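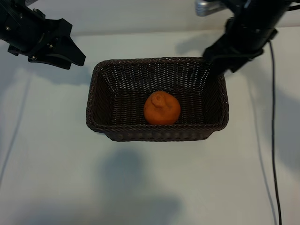
Rectangular trays and baskets are the most common shape for table fruit, and the shape affects how the fruit sits and how the weave wears. These notes accompany the basket section of the Plolley tableware gallery and cover the dark wicker type. The walls slope outward from a smaller base to a wider rim, so the usable floor is smaller than the opening suggests. A single knobbed orange citrus, resting near the middle, is enough to show the proportion. When comparing baskets by size, measure the floor and the rim separately. Catalogs tend to list only the rim.

Text by Liesl Riedl, with corrections by Mikkel Mikkelsen. Last revised 2024-05-17.

Terms used in this gallery

Floor: the flat woven base, measured inside the walls.
Wall: the woven side between floor and rim. Described as straight or sloped.
Rim: the finished top edge. Described as plain, wrapped or braided.
Open weave: any area where light passes between the strands.

Rim and corner

A braided rim carries most of the handling load. Baskets of this kind are usually picked up by the long sides, and the braid spreads the pull over several strands at once. The corner is the part to check first on a used piece. Where the braid bends sharply, the outer strands are stretched and the inner ones compressed, and a loose end will normally show up there before it shows anywhere else. Run a cotton cloth around the rim in both directions. If it snags, trim the end with flush cutters. Do not pull it.

The wall below the rim is woven more densely than the floor, in narrow horizontal strands. Crumbs and dust collect along the line where the two meet. A dry paintbrush with stiff bristles reaches it better than a cloth does.

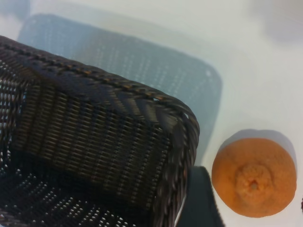 Floor and ventilation

The floor is an open lattice, and the pale tabletop shows through it as small bright dots. Held up to a lamp or set near one, the basket throws a dotted shadow, a quick way to check whether the openings are clear. Blocked openings leave blank patches in the pattern.

Air from below matters most for citrus and stone fruit. Thick-skinned citrus can be kept in a single layer without a liner. If a liner is wanted, use a thin cotton one and take it out when it feels damp. Felt and foam liners close the floor and defeat the purpose of the lattice. Layers of fruit should be limited to 2, with the softer fruit on top.

Cleaning

Synthetic rattan can be rinsed under a tap and left upside down on a rack. Natural wicker should only be wiped with a damp cloth and dried away from direct heat. If the material is not known, treat it as natural. Dark finishes show dust along the tops of the strands and hide stains on the floor, so the inside should be checked under a strong light.

Avoid furniture polish on either material. It leaves a film between the strands, and the film holds dust.

Table surfaces

A rigid woven base can mark a soft finish when it is dragged. Lift the basket to move it. On matte tops, wipe off grit before setting the basket down. Small clear pads at the corners are acceptable if they do not cover the lattice.

Related pages

Round bread baskets
Wire fruit bowls
Basket liners, cotton
Repairing a braided rim (Roswitha Strebel)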